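Cricket Bat Care: Oiling, Knocking In and Storage

A new willow bat needs oil before it meets a hard ball. Pour a teaspoon of raw linseed oil into a saucer and spread it over the face, edges and toe with a soft rag. Keep it off the splice and the stickers. Lay the bat flat, face up, overnight. Two thin coats are enough for most bats.

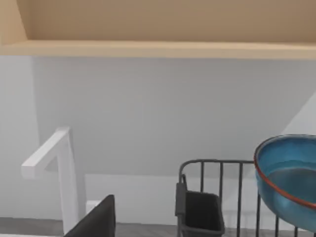
Knocking in comes next. Use a wooden mallet and start with light taps, working from the middle of the face toward the edges. Strike the edges at an angle, never square on. Plan on about 5 hours in total, split into short sessions. The Gokley mallet has a rounded head and suits this work; the flat Iturra model tends to leave ridges along the edges.

Bats with a factory-fitted face sheet take no oil on the covered area — only the exposed back and toe.

Store the bat in a dry room, away from heaters and car trunks. Willow that dries out too far turns brittle and cracks at the toe.

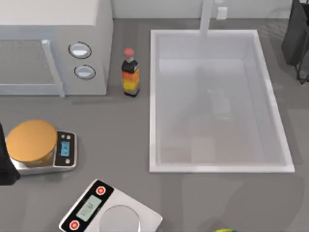

Can olive oil be used if there is no linseed oil in the house?

Stick to raw linseed. Cooking oils stay sticky and turn rancid in the wood, and boiled linseed dries too hard on the surface.

Wash oily rags in soapy water and dry them flat outdoors. Bunched up, they can catch fire.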